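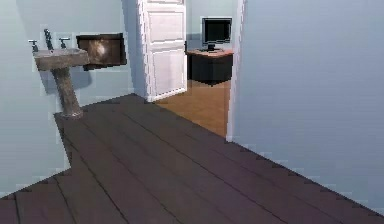

Simulationsansicht zu TOP 3: Standwaschbecken, offene Tür, Durchblick zum Schreibtisch mit Monitor

Drucken | Per E-Mail senden

Protokoll der Beschaffungsrunde Reinigungsroboter, Januar
Beginn 14:10 Uhr
Leitung: Gerrit Hendricks
Protokoll: Dexter Gatchalian

TOP 1 Letztes Protokoll
Genehmigt. Hendricks hält fest, dass die damals zugesagte Wartungspreisliste von Canville weiterhin fehlt.

TOP 2 Angebote
Canville verlangt 3,000 Euro Einrichtungspauschale, dazu 405 Euro Miete je Monat und Gerät. Clernon liegt bei 656 Euro im Monat, angeblich inklusive Wartung. Was »inklusive« umfasst, steht nirgends. Gatchalian fragt nach Bürsten und Akkus, eine schriftliche Antwort liegt nicht vor. Hendricks traut beiden Kalkulationen nicht.

TOP 3 Simulation Skudusura
Die Türdurchfahrt wurde am Rechner besprochen. Hendricks wendet ein, dass eine weit offene Tür und ein leerer Dielenboden wenig über den Alltag im Haus Magbanua sagen. Dort stehen Eimer und Stühle herum, und die Türen sind meistens zu. Offen bleibt auch, wie das Gerät um den Fuß eines Waschbeckens herum reinigt und ob es die Schwelle nimmt. Für die Lizenz sollen weitere 200 Euro anfallen. Vorerst abgelehnt.

TOP 4 Beschluss
Kein Kauf, keine Anzahlung. Zuerst Probebetrieb im Haus Magbanua auf Kosten des Anbieters. Gatchalian fragt bei beiden an und misst die Türschwellen nach. Ohne Zusage wird der Posten aus dem Haushaltsentwurf gestrichen.

TOP 5 Verschiedenes
Schlüssel für den Geräteraum fehlt noch immer.

Ende 15:25 Uhr

Zuletzt aktualisiert: Januar
0 Kommentare | 2 Mal geteilt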